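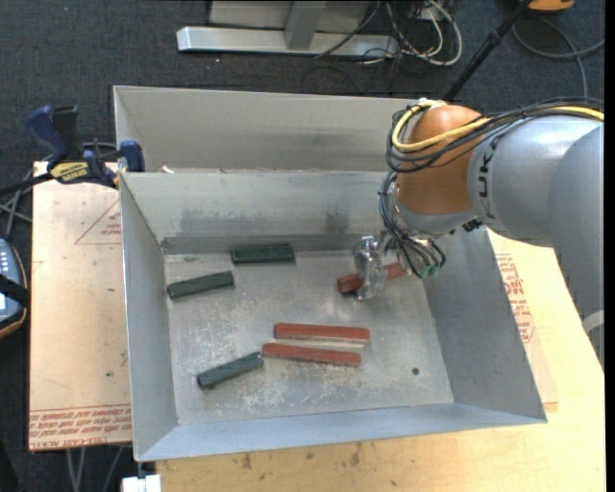

Mirjam Wuyts wrote back on our first draft that the report was fine but it read like we were trying to sell her the robot, and could I please say what we did on which problem and what went wrong. So okay, this is draft two, and I've taken out the page about the future of manufacturing. (Sorry, Ward. I know you liked that page.)

The job was bin picking. Blocks lie any old way in a metal bin, the KUKA arm has to get one, lift it out and set it down on the drop spot, then come back for the next until the bin is empty. We used green and red blocks so the vision code could have something easy to start with. The green ones were easy. The red ones were a pain the whole of March, and I still don't love how we handle them.

I did the grasp planning. Ailbhe Kinsella did the vision, Ward Van Damme did the arm motions and the clamping, and Griet Van Loon wrote the logger, which we named Drasalico after a typo that stuck.

Our first idea was to always go for the block with the most visible area. That sounds sensible and it worked great in simulation! On the real bin it kept choosing blocks right up against a sloped wall, where the fingers have no room, and the arm would stop with a force error. Ward got very fast at clearing force errors. Now every block gets a score from two things – how much space there is on both long sides, and how far it is from the nearest wall – and the arm takes the best one first. The awkward ones often get easier once their neighbors are gone.

The second problem was two blocks lying side by side. Bare metal shines, and if the strip between them is narrow, Ailbhe's code sometimes joined them into one fat block. I planned a grasp on the middle of that, so the fingers came down right on the seam. She fixed most of it by splitting anything wider than a block can be. It still fails at some angles, mostly in the late afternoon when the sun gets in.

Numbers, since Mirjam asked. Griet's logger has 986 pick attempts with the new scoring. Of the last batch of failures we went through by hand, 17 were joined blocks and 13 were wall contacts. In 2 cases we couldn't tell from the log what happened, so those are marked unknown.

If I had another month I'd add a nudge move, where the arm pushes a block away from the wall before trying to grab it. Ward has a rough version on his branch but it isn't merged, and it's not in any of the numbers here.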